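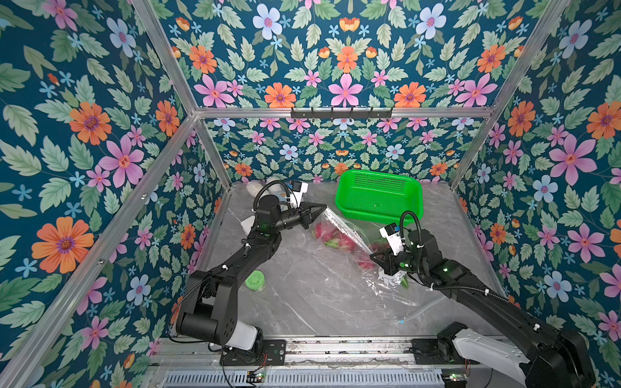

Dragon fruit in a clear plastic bag, with a green basket behind it.

Slip and Fall Claims: Common Questions

Do I need to report the fall to the store?
Yes. Ask the manager for a written report and keep a copy. If they won't give you one, write down the manager's name and the time.

How soon should I see a doctor?
Within 24 hours if you can. Gaps in treatment are the first thing an insurer asks about.

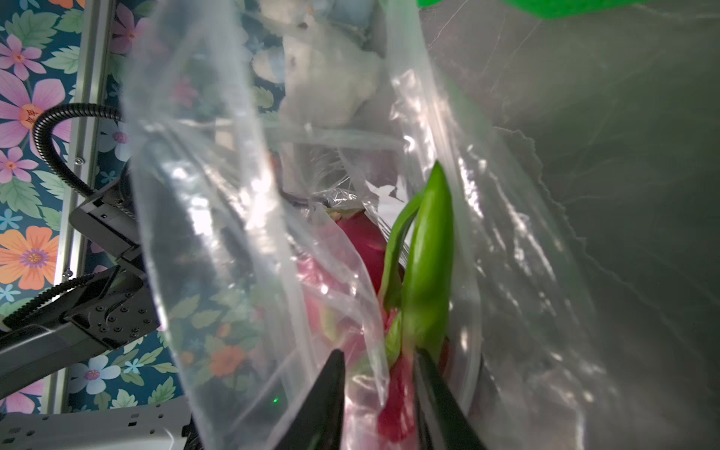 Dragon fruit, seen through the bag.

Will my case go to trial?
Most don't. Of the 3,663 claims Casard has closed, 9 went to a jury.

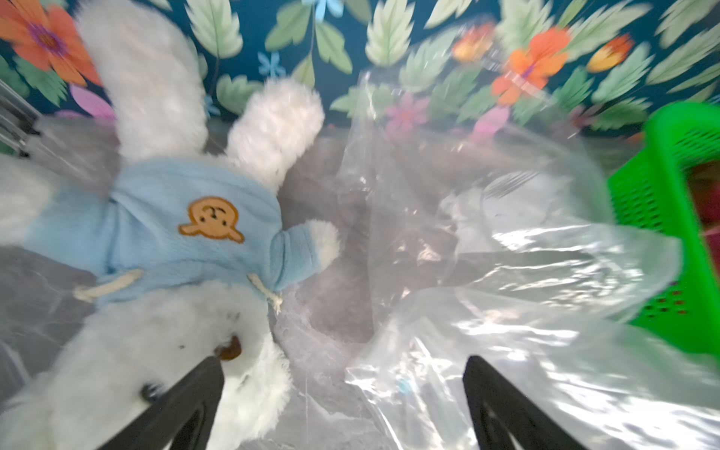 A white plush bunny in a blue hoodie beside a clear plastic bag.

What does the first call cost?
Nothing. Have your medical bills handy — even the small ones.

Can I still claim if I was partly at fault?
Often, yes. It depends on your state, and your payment may be reduced.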